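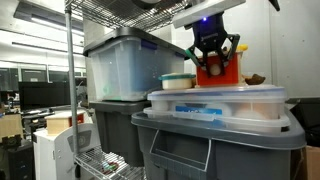
Figure 1. Gripper at the open-topped red box on the upper food container, shelving station.

Fandalon Project: Progress Report on Demonstration Collection
Submitted to: Rosaura Arboleda, Program Manager, Lirimden
Prepared by: Kidus Gebru and Roxana Grajales, Hotwood
Reporting period: through the end of May

1. Purpose of this report

This report covers work package 2, the collection of teleoperated examples for training the pick-and-place policy. Work package 1 (arm installation and operator interface) was closed in the previous report and is mentioned only where it affects collection. Spending is reported separately by Rogério Aguiar.

2. Status against plan

Collection at the shelving station is under way and on schedule. At the close of the period the set held 967 accepted episodes. An episode is one complete attempt by an operator, from the home pose to release and retreat, with joint positions, gripper opening, operator commands and all camera streams recorded against a common clock. Failed grasps followed by a successful retry are accepted and tagged. Episodes that end in a protective stop are kept in a separate folder and do not count toward the total.

The task list stands at 16 instructions. Each names one object and one destination or one action. The wording was fixed by Roxana Grajales before collection began and has been changed once, when "container" and "bin" were found to be used for the same thing by different operators. The current wording uses "container" for clear food storage with a colored rim and "bin" for the larger storage boxes. Earlier episodes were relabeled.

3. Station layout

The station is deliberately left cluttered. The plan agreed with Lirimden called for storage furniture of the kind found in a small workshop or stock room, with stacked containers of different sizes, partly see-through walls and objects at several heights. A bare tabletop would have given faster collection and would not have tested the points the proposal raised about reach under a shelf and contact with lids.
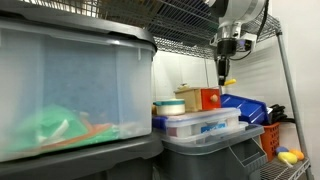

Figure 2. Arm working below the upper wire shelf, with stacked containers and the small wooden box with the red drawer front.

Clearance under the upper shelf has been the main limit on approach direction. Operators first tried to bring the wrist in level and lost time backing out. The present practice is to approach from the open side, descend with the gripper pointing down, and rotate only after the camera bracket is clear of the wires. Jairo Tamayo has written this up as a one-page operator note, filed with the station documents under the Castaño software release.

Object positions are changed between batches, not between single episodes. The change sheet records which stack was moved, in which direction, and whether a lid was swapped. Clear containers are turned from time to time so that their contents present differently to the cameras. The large bins at the bottom of the stacks are moved least often, as doing so requires the workspace limits to be checked again.

4. Camera views and recording

Room views are used for reviewing episodes and for the outcome label. Wrist views carry most of the information at the moment of contact, and it was in the wrist views that the largest quality problem of the period was found. With the fingers nearly closed, the linkage covers the lower part of a small object, so a reviewer cannot always tell from one still whether the object is held or merely standing between the fingers. The labeling rule now requires the reviewer to step through the recording before and after closure and to compare the object's motion with that of the wrist.

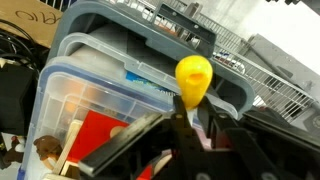 Rounded, glossy objects are the hardest case under this rule. Highlights shift as the wrist turns and can be taken for slip. Tapered shapes add a second difficulty, as the fingers tend to meet at the narrow end and the wide end is then free to tip. Operators have been asked to take such objects at whatever height they judge natural and not to standardize the grasp, so that the training set contains both low and high grasps.

Exposure is locked at the start of each batch. Automatic exposure was used in the early batches and produced visible jumps when the wrist turned from the dark bins toward a white wall. Those batches have been kept, with a flag, and will be left out of the first training run.

5. Labeling and review

Each episode is reviewed by a person other than the operator. The reviewer enters the instruction, the outcome, the time of first contact and the time of release. Disagreements over outcome go to Kidus Gebru. Most have concerned objects that came to rest on a lid or rim near the stated destination. The written rule is that an object resting on a rim is a failure even if it stays there.

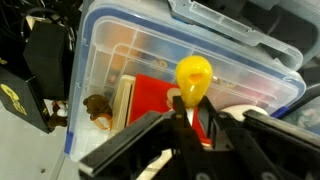
Figure 3. Wrist view with the fingers spread and the yellow object between them; clear storage box behind.

Pre-grasp segments are now marked separately from grasp segments. The boundary is the first frame in which the gripper opening begins to decrease. The marking is done by script from the recorded opening value and spot-checked by hand.

6. Open issues

Clear plastic. Objects seen through container walls are sometimes marked by the automatic labeling step as if they were reachable. The step has been switched off for containers with closed lids until a fix is tested.

Cables. Loose cables near the shelving appear in many views and have moved between batches. They do not obstruct the arm. Their position is now entered on the change sheet.

Operator balance. Jairo Tamayo has recorded a larger share of the episodes than planned. A further two operators will be trained in the next period, and the schedule has been adjusted to give them the morning slots.

7. Next period

Collection will continue at the present rate with the instruction list unchanged. A first policy will be trained on the reviewed set, without the flagged batches, and tested at the same station with object positions not used in collection. Test results, including failures by instruction, will be attached to the next report. Approval is requested to move the drawer tasks ahead of the stacking tasks; the request form has been sent to Rosaura Arboleda with this document.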